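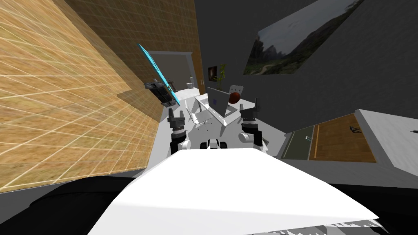 Informe final del proyecto de robótica móvil
Fallo de parada en un manipulador móvil de dos brazos simulado
Grupo Peltia: Afaf Hijazi, Lesego Mofokeng, Hafþór Ragnarsson
Tutora: Perrine Roussel
Marzo de 2024

1. Planteamiento

El encargo inicial era que el robot entrara en el salón de una vivienda simulada, se acercara a la mesa blanca, cogiera la pelota roja que hay junto al ordenador portátil y la llevara a otra habitación. Usamos el simulador Castska, que es el que está instalado en el laboratorio, y el modelo de robot de base móvil con dos brazos que nos dio la tutora. La planificación de los brazos la hace una biblioteca propia de cursos anteriores, llamada Sabatier.

La parte de coger la pelota quedó a medias. Durante las primeras pruebas apareció un fallo en la parada de emergencia por software y acordamos con la tutora dedicar el resto del proyecto a estudiarlo. Este informe trata de ese fallo.

2. Qué ocurrió

En la fase de aproximación el robot avanza hacia la mesa con los dos brazos extendidos hacia delante y las pinzas abiertas. Cuando la distancia al obstáculo más cercano baja del umbral, el módulo de seguridad debe enviar velocidad cero a la base y congelar los brazos. El umbral que fijamos era de 600 mm medidos desde el borde delantero del cuerpo.

En la prueba en la que lo detectamos, la orden de parada salió a tiempo y los brazos se congelaron. La base siguió avanzando. Las pinzas llegaron al canto de la mesa y el simulador registró contacto en las dos. La base no se detuvo hasta que Lesego cerró el proceso a mano.

Al principio pensamos que era un problema de física del simulador, porque la mesa se había desplazado y el portátil había quedado en una posición rara. Perdimos bastante tiempo cambiando los coeficientes de rozamiento del suelo. No tenía nada que ver.

3. Cómo lo reprodujimos

Afaf escribió un guion que coloca el robot en una posición inicial aleatoria dentro del salón, le manda ir hacia la mesa y registra todas las órdenes de velocidad con su marca de tiempo. Lo dejamos corriendo por las noches hasta completar 800 ejecuciones. En 208 de ellas la base siguió moviéndose después de la orden de parada. En las demás se detuvo como debía.

Lo primero que miramos fue si dependía de la posición inicial. Hafþór dibujó los puntos de salida sobre el plano de la vivienda y no se veía ningún patrón: había fallos saliendo desde la puerta y también saliendo casi pegados a la mesa. Tampoco influía la orientación de la base.

Después comparamos los registros de una ejecución buena y una mala línea por línea. En la mala, justo detrás de la velocidad cero, aparecía otra orden de velocidad distinta de cero, con una marca de tiempo anterior a la de la parada.

4. Causa

En nuestro programa hay dos procesos que escriben en la misma cola de órdenes de la base: el navegador y el módulo de seguridad. El navegador calcula la trayectoria y deja sus órdenes en la cola. El módulo de seguridad, al saltar, escribe un cero en la misma cola y termina su tarea.

Si en ese momento el navegador tenía una orden calculada y todavía sin escribir, la escribía después del cero. La base obedece siempre la última orden recibida y no comprueba la marca de tiempo. Además, el navegador dejaba de publicar al ver la alarma, así que ya no llegaba ninguna orden nueva y la base se quedaba con esa velocidad antigua de forma indefinida.

Los brazos no fallaban porque Sabatier los bloquea con una variable de estado propia. Mientras la variable está activa se descarta cualquier orden, venga de donde venga.

Hay un segundo error que es solo nuestro. El umbral de distancia se medía desde el cuerpo y no tenía en cuenta los brazos. Con los brazos recogidos es suficiente, pero extendidos las pinzas sobresalen mucho más que el cuerpo. Aunque la base hubiera frenado bien, el margen real delante de las pinzas era muy pequeño.

5. Correcciones

La parada es ahora un estado con enclavamiento. Cuando salta, el controlador de la base descarta todo lo que no sea velocidad cero hasta que una persona lo rearma desde la consola.

Las órdenes con marca de tiempo anterior a la última aceptada se descartan.

La base se detiene sola si deja de recibir órdenes. Antes mantenía la última velocidad recibida.

La distancia de seguridad se mide desde el punto más adelantado del robot, incluidas las pinzas, y se recalcula cuando se mueven los brazos.

Repetimos las 800 ejecuciones con las mismas semillas. En ninguna hubo movimiento de la base después de la parada. En 6 de ellas el robot se paró antes de tiempo, lejos de la mesa, por una lectura falsa del sensor de distancia. No lo hemos resuelto.

6. Limitaciones

Todo se ha hecho en simulación. El retardo de comunicación en un robot físico es mayor y menos regular, y no sabemos si el tiempo de espera que elegimos sería adecuado. Tampoco probamos con personas moviéndose por la vivienda ni con las puertas cerradas.

Zohreh Ahmadpour, que revisó el código del grupo, señaló que el rearme desde la consola no pide confirmación y que se puede pulsar por error. Tiene razón. Está anotado como pendiente en el repositorio, igual que el agarre de la pelota, que queda para el grupo Nistthorpe, que continúa el trabajo en abril.

7. Reparto del trabajo

Afaf Hijazi: guion de pruebas y análisis de registros.
Lesego Mofokeng: controlador de la base y enclavamiento de la parada.
Hafþór Ragnarsson: cálculo de la distancia con los brazos extendidos y gráficas.
La redacción la hicimos entre los tres.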